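Rorkmont Underground: building a virtual tour of a laboratory we could not enter

Project report, second-year module in interactive media

1. Background

The Rorkmont physics laboratory keeps its particle detector at the bottom of a lift shaft and lets visitors see it on open days. This year's open day was called off in July. Our group had already picked it as our subject, so we set out to build a tour that would run in an ordinary phone browser, with no headset and, if possible, no swearing.

The laboratory sent us floor plans and 856 photographs of the tunnel. A large share of them showed the same fire door.

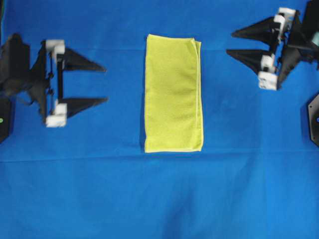
We sorted them by corridor and threw out anything blurred, which left enough to cover the main hall and the control room. The side gallery had to be modelled from the plans, and it looks rather cleaner than a real gallery has any right to.

2. Tools

We compared two packages. Marchetti makes handsome panoramas but wanted a licence for each group member. Grurex is free and has a manual written, as far as we can tell, for people who already know Grurex. We chose Grurex.
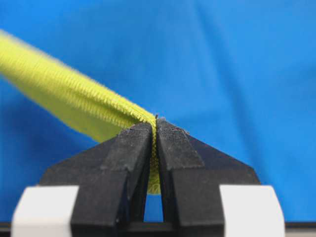
Fig. 2. Yellow-green ribbed fabric held between two black gripper fingers.

The tour has 15 stops, each with a short text and a sound clip. We wrote the texts first and cut them by half after our tutor fell silent while reading one on magnets.

3. Testing

We asked 30 students from other courses to take the tour on their own phones. Most of them finished it. Six gave up in the lift, which we had made last as long as the real descent in the interests of accuracy.

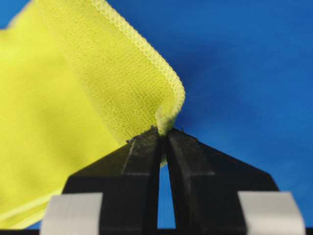
The lift now takes a few seconds. We also made the arrows bigger, after several testers spent their visit facing a wall and rated it "atmospheric". Nobody complained about the side gallery.

4. Public showing

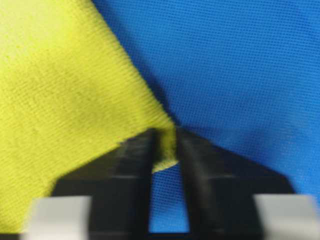
Rultari, September 12, 2020

The tour was shown on the town library's website, with a link for comments. Most asked for more about the detector itself, and one asked whether the fire door was ever open. We passed that on to the laboratory and are waiting for a reply.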